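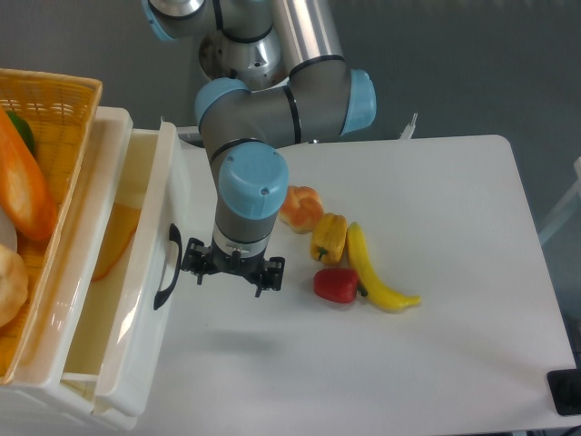 Helge Magnusson
Head of Household Programs, Skoltero Institute for Home Practice
March 22, 2018

1/ The Institute is pleased to share the first points of its revised guidance on keeping bread and vegetables in small kitchens. The full text will be issued to member households in August. Comments on the draft are welcome in reply to any post in this thread.

2/ The guidance covers kitchens without a pantry, where one cabinet and one table must serve for storage, sorting and preparation. A total of 492 households answered our survey on the subject. Of these, 94 reported having no closed food storage outside the refrigerator.

3/ Sorting should be done on a clear table. A bread roll, a yellow bell pepper, a red bell pepper and a long yellow pepper take up very little of a white tabletop, and each can be picked up and looked over without moving the others.

4/ Bread and vegetables are to be separated at this stage. Members frequently keep a bun and a carrot in the same basket on top of a cabinet. The arrangement is convenient for a meal later the same day. It is not recommended overnight.

5/ Whole bell peppers should be stored unwashed and with the stem left on. Wash them immediately before use. Any pepper with a soft spot should be set aside, trimmed and cooked that day.

6/ Long peppers may be stored together with bell peppers. Households that use both sweet and hot varieties are asked to keep them in separate bags and to write the variety on the bag. Shape and color are not a reliable guide to heat.

7/ Crusty rolls keep best in paper at room temperature for one day. Soft rolls, including knotted and glazed ones, may be kept in a closed container for two days. Bread intended for later in the week should be frozen on the day of purchase.

8/ Carrots should have their green tops removed before storage. The tops draw moisture from the root. Carrots kept in a covered container in the refrigerator will remain firm considerably longer than those left in an open basket.

9/ On drawers: a plastic drawer unit is acceptable for dry goods, packaged bread and root vegetables in short-term use. Translucent plastic has the advantage that the contents can be partly seen with the drawer closed. It also admits light, and potatoes should therefore be kept elsewhere.

10/ Drawers should be emptied and wiped once a week with warm water and a small amount of dish soap, then left open until fully dry. Handles should be wiped daily. Members with limited grip have told us that a large curved handle is easier to use than a recessed one.

11/ Woven baskets require separate attention. Crumbs and soil collect in the weave. Line the basket with a clean cloth, change the cloth weekly, and brush out the basket when the cloth is changed.

12/ Members have asked how much should be placed on top of a drawer cabinet. The working group recommends one basket only, filled no higher than its rim. The top drawer should be closed before the basket is lifted down.

13/ A printed storage chart will accompany the guidance. The first printing is 800 copies. Forty of these will be in large type, and further large-type copies can be requested through the Gidach reading room.

14/ The chart was tested with residents of the Akbulut housing program. Their comments led to two changes: bread now appears first, and the entries for peppers have been combined under a single heading.

15/ Corrections and questions may be sent to the Household Programs office. Please state the number of the post concerned.

Recent from Household Programs
Plasell drawer units: cleaning notes for members
Freezing bread in single portions
Survey of small kitchens: summary of replies
Gidach reading room: revised opening hours

This site uses cookies to remember your settings and to measure visits. By continuing to browse, you accept our use of cookies. Manage preferences | Accept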